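旅行 · 慢游专栏

在Jorirdale，把自己走丢一次

我第一次听说Jorirdale，是在一本过期的火车时刻表上。别人看时刻表是为了赶车，我是为了打发候车的四十来分钟，看着看着就看到一个名字，后面的班次少得可怜，上午一班，傍晚一班，中间整整一大片空白。我当时就想，哎，这地方得多清静啊！

于是今年九月我真的去了。

先说怎么到。从Bolach坐支线小火车进山，车厢只有两节，窗户可以往下拉开半截（千万别把帽子放在窗边，我已经替大家试过了）。铁路沿着河往上爬，右手边的座位好，能看见水。过了最后一个隧道，山谷忽然打开，两边坡上全是石墙围起来的草场，羊在上面走得慢吞吞的。车站小到没有候车室，只有一条长凳和一块牌子，牌子上写着海拔：1,158米。

我订的旅店叫Eleo，在村子上头，从车站走过去要爬一段石阶。行李箱的轮子在这儿完全派不上用场，所以建议背包来，真的。房间不大，被子很厚，窗外就是一棵歪脖子核桃树，早上有鸟在里面吵架。老板娘问我早饭几点吃，我说八点，她看了我一眼，说八点的话就赶不上山上的雾了。好吧，六点半。

雾确实值得早起。它从谷底一层层漫上来，先吞掉教堂，再吞掉桥，最后连楼下的菜地都不见了，只听得见牛铃。我端着咖啡站在阳台上，冻得直跺脚，还是舍不得进屋。

Jorirdale最出名的一条步道叫Chávez小径，全长80公里，从村口一直通到山那边的湖区。走完全程的人多半背着帐篷，一天一天慢慢挪。我没那个本事，只挑了头一段，当天往返。路一开始很客气，在林子里绕来绕去，脚底下是松针，软绵绵的。过了第二座木桥就翻脸了，一口气往上拔300米，碎石坡，没有树荫。我走三步歇一步，被一对头发全白的老夫妻超了过去，他们还回头冲我挥挥手。

不过爬上垭口那一刻，什么怨气都没了。对面就是本地的最高峰，3,167米，山顶还挂着一点去年的雪。风特别大，说话得用喊的。我找了块背风的石头坐下来吃三明治，面包压扁了，奶酪也化了一半，吃得特别香。旁边有个小石堆，路过的人都往上添一块，我也添了，挑了一块带白纹的。

下山时我拐错了一个岔口，多绕了一个多小时，不过绕到了一片野蓝莓地，手指头和嘴唇全染成紫的，回旅店被老板娘笑了半天。这里的路标是刷在石头上的红白两道杠，看不见杠了就往回走，别像我一样凭感觉。我的感觉从小就不准。

村里其实没有什么“景点”。一座教堂，下午才开门，里面凉得像地窖；一家磨坊，水轮还在转；一条主街，从这头走到那头，再慢也用不了一刻钟。可我在这条街上晃了整整两天。杂货铺卖手织袜子、捕鼠夹和明信片，三样东西摆在同一个架子上。邮局每天只开上午，邮戳是一只山羊，特别神气，我给自己也寄了一张（到现在还没收到）。

碰上星期六就更好了，广场上有集市。天刚亮，各家的小货车就开下来了，卖蜂蜜的、卖奶酪的、卖旧农具的，还有人牵着两头小驴站在那儿，也不知道是卖还是只想聊天。我从头逛到尾又逛回来，买了一罐栗子蜜，一块硬得能敲钉子的羊奶酪，最后实在拎不动了，坐在喷泉边上晒太阳，听大家用我听不懂的方言讨价还价。
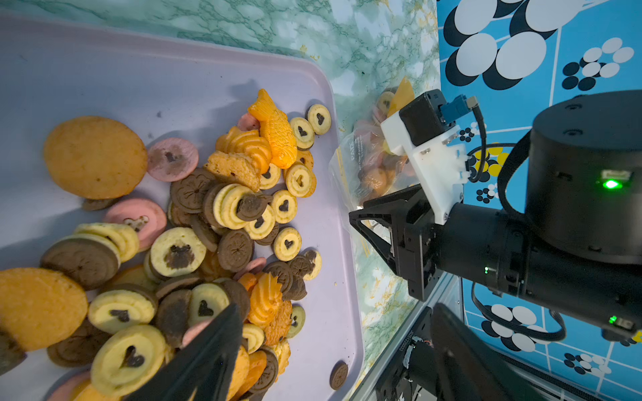

各色饼干堆在淡紫色托盘里，还有一块是小鱼形状

吃的方面，别指望有多精致，但是分量吓人。山里人的晚饭从一大碗豆子汤开始，我第一天不懂事，把汤喝完又添了一次，等炖羊肉端上来的时候已经只能干瞪眼。荞麦面饺子一定要点，里面包的是土豆和薄荷，上面浇焦黄的黄油，听着奇怪，吃起来停不下来。酒是自家泡的龙胆根，苦得我整张脸皱起来，可第二天晚上我又要了一杯，您说怪不怪。

再说几句实际的。村里的取款机时好时坏，现金请在Bolach取足。手机信号只在教堂台阶上比较稳定，所以傍晚那儿总坐着一排人，各自低头发消息，场面挺有意思。九月白天可以穿短袖，太阳一落山就得套羽绒，一点过渡都没有。想走小径的话，山屋要提前订，旺季得提前最多两个月，临时去碰运气的，多半要睡饭厅的长凳。

最后一天我本来打算赶上午那班车，行李都收好了，下到半路又看见雾从河面上起来，就在石阶上坐住了。火车鸣着笛从我脚底下开过去，两节车厢，窗户半开着。我回旅店又要了一杯咖啡，等傍晚那班。

相关阅读
· 支线小火车上的一天：Bolach进山全记录
· 第一次住山屋，背包里该放什么
· 秋天去看湖：Chávez小径后半程怎么走
· 山谷里的集市，几点去最合适
· 一个人旅行时，晚饭怎么点才不浪费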